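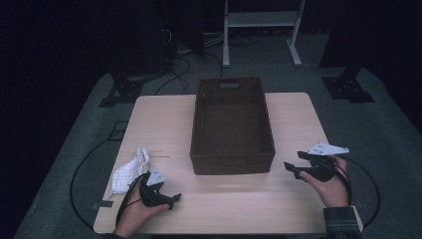 Latrice Quintanilla
Lecturer in Housekeeping and Linen Services

Chapter 2
Sorting and Folding Small Linens

Small linens are the pieces that fit in two hands: washcloths, dish towels, napkins and bar cloths. They take up little shelf space, but they pass through a linen room more often than anything else. A guest house that changes its sheets twice a week may change its kitchen cloths several times a day.

This chapter covers the work between the dryer and the shelf. You will learn how to set up a folding table, how to shake out and square a bunched cloth, and how to fill a basket so that the pieces can be taken out again without spoiling the stack. Washing and stain removal were covered in Chapter 1. Sheets and tablecloths, which need a second person, come later.

Setting up the table

Clear the table before you bring any linen to it. Put the basket at the far side, with a short end toward you, and keep the near side open for folding. Unfolded cloths go to one side, within easy reach. If you are left-handed, try them on both sides during your first shift and keep whichever feels better.

A basket with straight or slightly flared walls is easiest to fill. Check the inside of a wicker basket for broken ends before each use – a loose end will pull threads from a waffle or terry cloth. Run your palm along the floor and the rim.

Picking up a bunched cloth

Cloths rarely come out of the dryer flat. Find an edge first, then follow it to a corner. Lifting from the middle of the heap only brings the folds up with it.

The linen room at the Kaczmarczyk guest house, which appears in several exercises in this book, handles 200 small pieces on a busy Sunday. Thắng Văn, the supervisor there, has new staff practice with a single cloth until they can find a corner by touch. Exercise 2 at the end of the chapter follows his method.

Before you begin, read the terms below.

Selvage: the finished edge that runs the length of a fabric.

Squaring: pulling opposite corners until the edges of a cloth line up.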